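**Grenanari opens a second showroom for sliding panels and glass partitions**

*For release in September*

Grenanari, a maker of interior panels, sliding doors and glass partitions, is opening its second showroom this month. The new space is located on the ground floor of the former Polat printing house and has a surface of 500 square meters. It will be open to private customers as well as to architects, carpenters and shop fitters.

The showroom is built around one question which the company hears very often from its customers: how can a large room be divided without making it dark? Visitors will find full-height panels in matte and glossy finishes, glass sheets with slim frames, and combinations of both. Each of them is installed the same way as it would be at home or in an office, from floor to ceiling and under normal ceiling lights.

"A small sample in the hand tells you the color, but it does not tell you how heavy a dark wall will feel in your living room," said Oldřich Matoušek, founder of Grenanari. "For years we sent people home with small samples, and then they called us with doubts. Now they can stand beside the real thing, walk to the other side of it and decide with a calm mind."

**The Skidivier collection**

The opening is also the first public presentation of Skidivier, the new collection of the company. It consists of 30 panels which can be ordered as fixed walls, as sliding doors or as wardrobe fronts. The customers can mix solid panels with glass in the same line, and the handles are set into the edge of the panel, so that two panels can be pushed close together.

The edge was the part on which the design team spent the most time. In the earlier collections the edge always had the same finish as the face. In Skidivier the two are chosen separately, and a matte face may be ordered with a glossy edge in the same or in another color. The edge is also wider than before – this was requested by the carpenters, who wished for more material around the handle.

"People touch the edge every day and the face almost never," said Cleiton Assunção, head of design at Grenanari. "Fingerprints, scratches, small hits from the vacuum cleaner, all of this happens at the edge. So we decided to draw the edge first and the panel afterwards. It was a strange way to work for us, but I would do it again."

The darker colors are new for the company. Until last year Grenanari sold mostly white and light oak. The orders for gray have grown, mainly from owners of small apartments who want to separate a sleeping corner from the rest of the room. For these customers the team recommends a solid panel on the side of the bed and glass on the side of the window.

**Glass beside solid panels**

One part of the showroom is reserved for the combination of dark panels and clear glass.
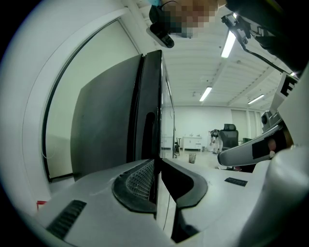

The glass for the new collection comes from Riltosen, a family company with which Grenanari has worked for 5 years. It can be ordered clear, frosted or lightly smoked, and the frames are offered in black, gray or natural aluminum. Clear glass remains the most popular choice, although the sales team advises every customer to think first about where the lamps are placed, as a ceiling light will be reflected in a clear sheet during the evening.

For this reason the lights in the showroom can be dimmed in each section separately. Customers who bring a floor plan of their room may ask the staff to set the lamps in a similar position to their own. A consultation of this kind is free of charge and takes 80 minutes, including the measuring advice and a first price calculation.

**Workshops for professionals**

Every Friday morning the showroom will be closed to the public and reserved for carpenters and installers. The workshops will cover the fitting of floor tracks on old floors, the leveling of tall panels and the replacement of a glass sheet without taking down the whole wall. Places are limited, and registration is made by e-mail or directly at the front desk. The participants should bring their own safety shoes; all other tools are provided.

Grenanari will also accept old panels from its earlier collections for repair. Damaged edges can be renewed in the workshop behind the showroom, and missing handles can be ordered for all models – including those which are no longer sold.

**About Grenanari**

Grenanari designs and produces interior panels, sliding doors, wardrobe fronts and glass partitions for homes, offices and small hotels. The company started as a carpentry workshop and still makes all solid panels in its own production hall. The first showroom remains open with unchanged hours.

**Visiting and press**

The new showroom opens daily at 10 a.m., except on Friday, when it opens at 1 p.m. Journalists who wish to visit before the opening can arrange a guided tour with Cleiton Assunção through the Grenanari press office. Samples of all Skidivier finishes and a printed price list are available on request.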